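4.2 What the shelf riser does and does not do

Advice on tidying small tables nearly always gets round to the riser: a low shelf on short legs, placed at the back, which is said to give the owner a second table for the price of a plank. The Storka leaflet handed to our participants makes the claim in so many words. Oyelaran and Ngubane, in the pilot for this study, were kinder to it than we are prepared to be. They asked people whether a table felt tidier with a riser on it, and most said yes. People who have just been given a shelf and asked if they like it tend to say yes.

We therefore went back to the question with less interest in feelings. Over 24 sessions in August, participants arranged and rearranged the same kinds of small container on a table, with the riser left in place, and were told only to make the table "ready to use". No one was told to use the shelf. Mathur kept the notes, Uniyal coded them, and where the two disagreed Magaña had the deciding vote. The coding sheet produced 198 placements we could agree on, and a good many that we could not. The second group has been left out of the tables, and readers should bear that in mind when we report anything that looks tidy.

One matter came up before any container was moved. Pale wood with thin black legs is now so common that furniture bought separately tends to match whether the owner meant it to or not. When a pale top stands over pale planks, the eye has only the shadow under the edge and the dark legs to separate one level from the other. Several participants praised this as calm. It may be. It also makes it harder to judge at a glance where one surface stops, and we suspect that some of the "calm" reported in the pilot was simply a lack of contrast.

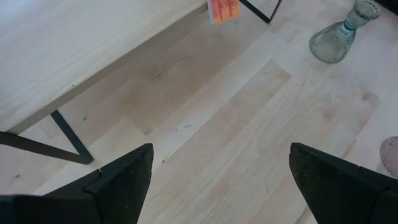
4.3 Containers on the table top

The first finding is dull but steady. Metal cans take up more attention than their footprint would suggest. A bare can with its label removed has become a favourite of the reuse pages, and the Didiveck guide recommends stripping every tin in the house so that "the set speaks with one voice". We are not convinced. A stripped can is a poor mirror. It takes in streaks of light and the brown of the table, and a large one near the front of the table blocks whatever has been put behind it. Figure 6 gives a fair idea of the trouble. The large can has the front to itself, a second can with part of its printed label in view is half lost behind it, and the plain white container is further back again. Anyone wanting the white one has two cans to reach past.

It is worth noting that the label, which the guide would have us peel off, is the only thing among those three that tells a visitor anything about what the container once held. Participants asked to find "the one with the writing on" did so without fuss. Asked to find "the medium tin", they hesitated, picked up the wrong one, or asked what we meant by medium. We concede that this was a badly worded instruction. Even so, a storage method that depends on remembering which shiny cylinder is which seems to us to have moved the mess from the table into the owner's head.

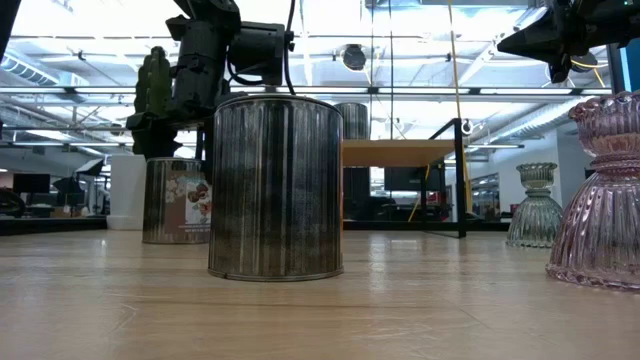 Figure 6. Metal cans at different depths on the table, with another at the left end of the wooden shelf. The large can partly hides the ones behind.

The can on the shelf in Figure 6 is also of interest. It stands at the very end, on the side nearest the other cans, and this was a common choice. People who used the shelf at all used its ends. The Privton manual assumes that a shelf fills from the middle outwards, and gives a sum for working out how much may be stored on one of its own shelves 580 mm long. The sum is correct and, on our evidence, useless, as the length that people can fill is not the length that they do fill.

4.4 Spread, and the matter of the cactus

If risers freed the table, we would expect to find containers gathered at the back and the front left open. We did not find this with any regularity. Figure 7 is closer to what we met: a shelf spanning much of the back, and the jar, the lidded container and the cups standing out on the open wood. The silver jar is directly in front of the riser, where it is neither stored nor in use. The brown cups are well apart from each other, though they would take little room side by side. 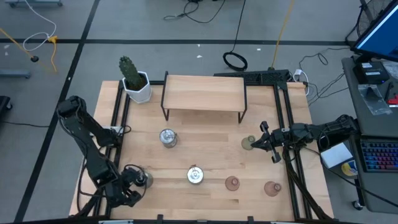 Figure 7. Small containers spread across the table top, with the shelf riser near the back edge and the potted cactus in the upper left corner.

Defenders of the riser will say that a table in use is bound to look like this, and that the test is how it looks once cleared. We accept the point in part. But a piece of furniture sold for daily life should be judged during daily life, and the cleared table has had quite enough photographs taken of it.

The potted cactus deserves a short note. It had a corner to itself, and participants treated it as fixed. Uniyal coded it as decoration, Mathur as an obstacle, and the vote went to decoration by a narrow margin of one. In the follow-up talks, 30 minutes each, only Ngui's "one living thing" rule was offered as a reason for leaving it alone, and the people who quoted the rule could not say what it was for. We would point out that a plant in a faceted pot holds a good corner permanently, which is more than can be said for any cup in the study. Whether it earns that corner is outside our data. The effect of taking the riser away altogether is taken up in Section 5.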